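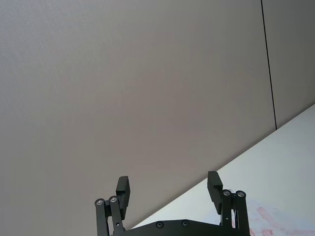
View from the wrist camera with the gripper open. The table behind it has reddish-pink marks on its surface.

Progress report: care and repair of the wiping cell
Project: Hilow
Prepared for: Entwistle Fund, equipment program
Date: March 24, 2024

1. Period covered

This report covers the work on the cell from January until now. The cell is one arm with a parallel gripper, one wrist camera and a white table, placed in our room at Holitz. The previous report described the purchase and the installation, so I do not repeat it.

2. Gripper

In January the gripper began to close unevenly. The left finger arrived later than the right one, and thin cloths were pulled to the side. We took off both finger linkages and cleaned the bearings. In one of them we found dried grease mixed with fibers from the cloths. It was replaced with a spare from the Bakico kit, and the other bearings went back to their places.

After assembly we ran 1000 open and close cycles without load. At cycle 258 the controller stopped with a position error. The reason was a setting which we had forgotten to change back after the service, and the fault did not return when it was corrected. We then started the count again from zero and completed the full number.

The two round screws of the base plate are now on the monthly check list. Before, they were checked only when somebody remembered it. The finger pads are still the first pair. They have some wear on the inner faces, but the grip on the cloth is sufficient and I prefer to keep the new pair in the drawer until summer.

3. Camera

The camera was removed during the gripper work and had to be calibrated again. The first calibration was not good, and we lost one day with it. For the second we fixed the target plate to the table with tape at its four corners, and the result is within the limit of our plan. The camera cable has a new clip and does not rub on the arm any more.

4. Table

The cell practices the wiping of marker lines, so the table surface is a part of the equipment and needs its own care. We clean it by hand at the end of each working day and check that it still stands square to the arm. Stronger solvent was tested on a small piece of the same material and made it dull, and we will not use it.

5. Use of the cell

After the repair the cell completed 134 wiping runs. This is less than we planned for the period. The difference comes mostly from waiting for the bearing, which was late in delivery.

6. Costs

From the maintenance line we spent 900 dollars. It includes the Bakico kit, the cable clip, grease and cleaning material. No money was moved from other lines.

7. Next steps

- Check of the base plate screws and linkages every month, with a signed sheet.
- Order of a second set of bearings, so that we do not wait again.
- Exchange of the finger pads in summer, followed by a new calibration.

We ask the Fund to confirm that the second set of bearings can be paid from the maintenance line. The supplier keeps the offered price until the end of next month.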